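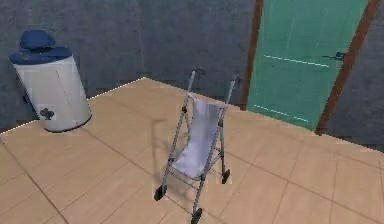

Navigation faults that appear when a mobile robot works near lightweight, open-framed objects should be reproduced in simulation before any parameter is changed on a physical unit. This tutorial sets out the procedure used on the Miltimby project following a fault in April, when the Sernevov planner marked a gap as clear and routed the base through the legs of a parked object. The test room is kept simple. A stroller with thin metal tubing and a hanging fabric seat stands on open floor between a bin and a green door, and the planner is asked to travel from the bin side to the door. Solid objects such as the bin seldom cause difficulty. Narrow tubes and small wheels are far more likely to be lost when the depth data is filtered.

Before you begin

You will need the recorded log of the fault, the planner configuration that was active at the time, and a copy of the test room. Confirm that the physical unit has been isolated and tagged out. It must remain so until Step 5 has been signed off.

Step 1. Load the original configuration

Do not use the current defaults. The April fault could not be reproduced at first, as the obstacle filter had been updated in the meantime.

Step 2. Run the baseline

Set the goal 600 mm short of the door and run the route 136 times, varying the start heading. Record every run in which the planned path crosses the stroller's footprint. In our baseline, 19 runs did so.

Step 3. Inspect the obstacle layer

Open the obstacle layer for each failed run. If the seat is present and the lower tubing is missing, the minimum cluster size is too high. If both are missing, check the sensor mounting height before proceeding.

Step 4. Adjust and repeat

Lower the minimum cluster size by 4 points at a time and repeat the full set of runs after each change. Stop if the planner begins to report obstacles on bare floor. Seams between floor tiles were a source of false returns in earlier builds.

Step 5. Record the result

Enter the final value, the build number and the run log in the Ní Bhriain fault register. A second technician must review the entry before the tag is removed.

A clean result in simulation does not authorize operation near people. Supervised floor trials at reduced speed are still required.

Last revised 29 June 2023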